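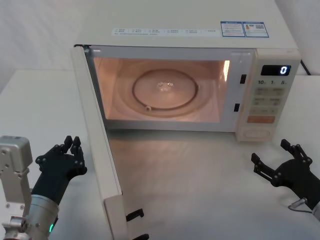
The Door Problem

The lab at Munel closed at six, but the door study kept its own hours. I had the evening block because I was the newest, and because I lived in Drullville, a short bus ride away, and had no one to cook for.

The question was simple enough to put on one page. A policy trained on demonstrations can learn to close a microwave door. Does it learn about the door, or does it learn about the number of examples? Fukell, the company paying for the work, believed in the number. Their people wanted 2000 demonstrations and then another 2000 after that. My advisor believed in something she called pruning. You collected everything, then threw out every run in which the operator hesitated, and trained on the rest.

By May we had 2247 demonstrations. I had recorded over 1000 of them myself. I knew the feel of it in my wrists on the bus home. At night I reached for my own refrigerator and caught my fingers curling in early, the way I did it on the rig.

My advisor wrote the rule for hesitation. If the hand stayed within a small distance of the door for longer than a second and a half without moving forward, the run was marked. I wrote the script that applied the rule. It took an afternoon. I ran it after the others had gone home, and it marked 134 runs.

I sorted them by operator, which I had not been asked to do. All but nine were mine.

I watched them one after another with the sound of the ventilation going. In each one the hand came up beside the door and waited. I could see it was me. The others closed the door as though they were late for something. I came up to it and stopped, then went on. I had no memory of stopping.

We trained both versions that week, one on everything and one on the pruned set. My advisor asked me to run the evaluation, since I knew the setup. She did not mention the names on the marked runs. I thought she had not looked.

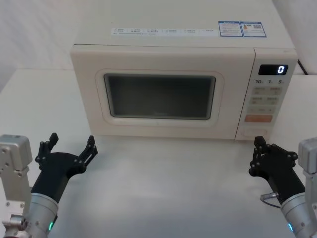

Evaluation is dull work and I was good at it. Each policy got the same start positions in the same order, and I entered a one or a zero at the end of every attempt. The two stickers on top of the oven, the ones with the blue borders, were what I used to check that it had not been pushed out of place. I lined them up against a saved picture, put the hands back at their start, and began again.

The pruned policy was fast. It went for the door at once, and when the door was where it expected, it closed it cleanly. When I set the door a little farther in or out, it often caught the edge wrong and pushed past. I wrote down the zeros.

The full policy was slower. It brought the hand up next to the door and waited. I leaned in to see if it had failed, and then it shifted a little to one side and went ahead. I wrote down a one. I moved the door and ran it again, and it waited again, and shifted the other way.

I did the whole list, then went back and did it a second time with the order reversed. It was past eleven when I finished, and I had missed the last bus. I called a cab and stood in the hallway with my coat on, looking at the table on my phone.

In the morning I gave my advisor the results. She read them standing up. She asked whether I had checked the start positions, and I said I had. She asked about the order, and I told her about the second pass.

"So the pauses were doing something," she said.

"It looks like that."

She sat down and opened the list of marked runs. It was sorted the way I had left it, by operator. She scrolled for a while.

"What are you looking at, when you stop?" she asked.

I said I didn't know. I said I would have to watch myself do it, and that if I watched myself I would probably do it differently.

She wrote that down. Fukell's call was at ten, and she wanted a plot before then, so I went to make one. The student from Quinlan was already at the rig, starting the morning block. I stood behind the glass for a minute with my laptop open. He closed the door, opened it, and closed it again, quick as anything.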